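Slide 1. Good evening and thank you for coming. My name is Kerttu Niskanen and I teach beginners' bookbinding at the Rautiainen workshop. Tonight I will speak for half an hour and then we fold some paper together.

Slide 2. What the evening course is. Two evenings in November, both starting at 18.00. First evening: folding and sewing. Second evening: covers and gluing. You go home with one finished notebook of 100 pages. (Show the blue one, pass it along the rows.)

Slide 3. Tools. Bone folder, awl, needle, linen thread, a metal ruler. Please do not buy anything before the first evening. Leena Pitkänen has prepared a box of tools for each place, and you may try them before you decide what you like.
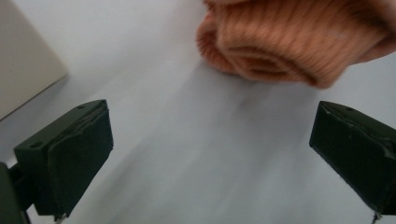 Slide 4: dark green fingers, padding on the inner face

Slide 5. Paper grain. Speak slowly at this point, it is the part people forget. Bend the sheet gently one way, then the other. The way that bends more easily is the direction of the grain, and it must run parallel to the spine. If it does not, the pages become wavy when you glue the cover. I made this mistake with my first album — it still does not close well.

Slide 6. Sewing. Tyyne Hakala will demonstrate the pamphlet stitch, three holes only. Start from the middle hole, on the inside. Pull the thread along the spine and never straight up, otherwise the paper tears.

Slide 7. Practical matters. The fee is 267 euros with all materials. Places must be reserved by the 31st of the month before. Maricruz Zavala takes the names at the door, also for the waiting list.

Questions, ten minutes. If somebody asks about leather: it belongs to the spring course, and Niilo Leinonen teaches it. Then paper to the tables.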